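# Use the plate

I have lost this argument at home, at work and once at a christening, so I may as well put it in writing. If you are going to eat a piece of cake, it should go on a plate. A side plate will do, or a saucer. The table isn't a plate, however clean it is.

The usual reply is that it makes no difference. I think it does, and I think most people know it does, which is why they look a bit guilty when somebody walks in.
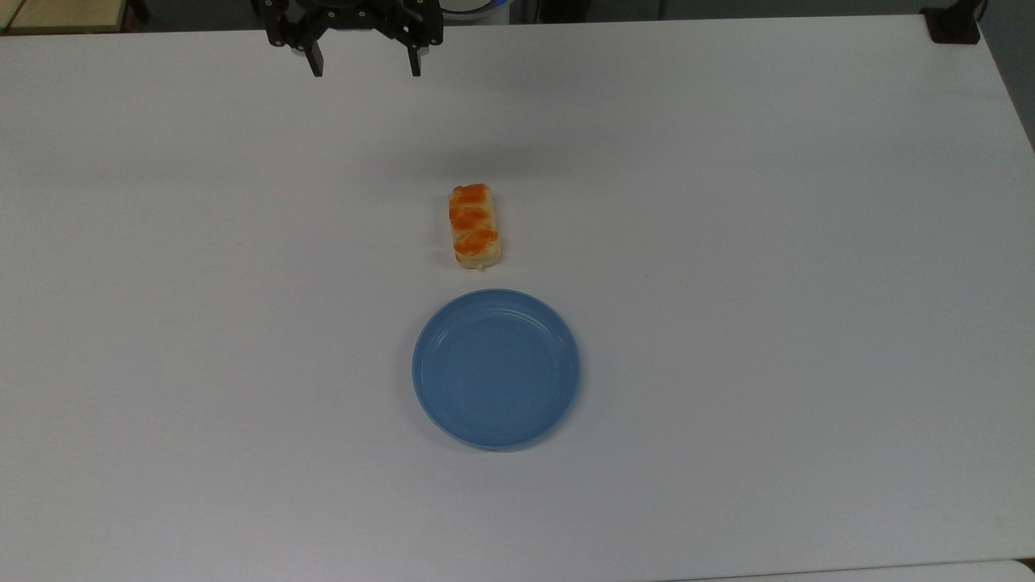
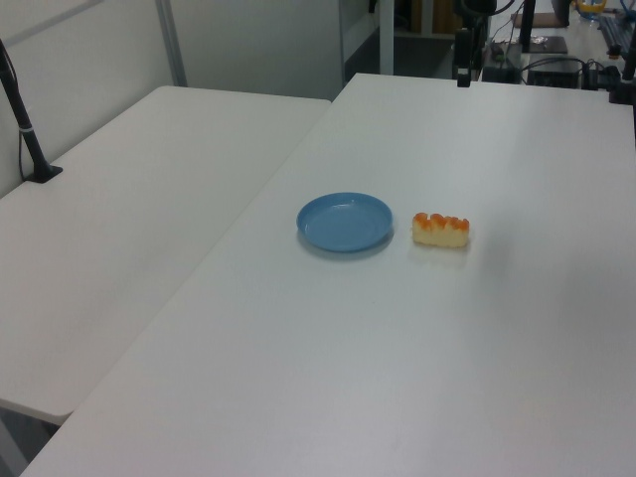

An empty plate and a bare piece of cake within easy reach of each other is the version that bothers me most. I can forgive a man on a bench with a pasty in a paper bag. There's no plate to be had and the bag does the job. But once you have gone to the cupboard and got a plate out, the hard part is over.

My friend Kane McKinnon takes the other side. He says a plate is one more thing to wash, and that a wiped table is as clean as most crockery. He may be right about the second part. I have seen the inside of his cupboards. But a table gets wiped with the same cloth that did the hob, and then people put their keys on it, and their post, and their elbows. A plate goes in hot water and then sits in a cupboard until it's wanted. That seems to me a fair case for the plate.

The washing-up point is weaker than it sounds. A small plate with a few crumbs on it takes seconds. Glaze on a tabletop takes longer, particularly if it has been left overnight. It dries hard, and on a pale surface you can see every spot of it. We had a white table in the kitchen for years and I spent more time on that than I ever did on the plates.

I should say I'm not talking about good china. My mother had a dinner service for best and it came out in February for her birthday and stayed in its box for the rest of the year. That sort of thing puts people off plates altogether. They grow up thinking a plate is something you might get told off for.

What I would recommend is four cheap plastic ones, kept low down where anybody can reach them. Ours are Lasska and they cost hardly anything. They have a bit of a rim, so the crumbs stay put when you carry them through to the other room, and they can be dropped. I used to have a set from Trutetti that looked nicer, but they were too big, and a slice of something on a big plate looks mean. For cake you want a plate that's only a bit wider than the cake.

Kane's last line of defence is that food tastes the same wherever you put it. I can't prove otherwise. I do know that when I eat standing over the worktop I've usually finished before I have noticed what it was, and then I have another one. With a plate I sit down. I might even make a pot of tea – Shakya, if there's any left – and the whole business takes ten minutes instead of one. If somebody has gone to the trouble of baking the thing and putting a glaze on it, ten minutes doesn't seem a lot to give them.

He came round last week and I put a plate in front of him before I'd even cut the cake. He ate it off a napkin.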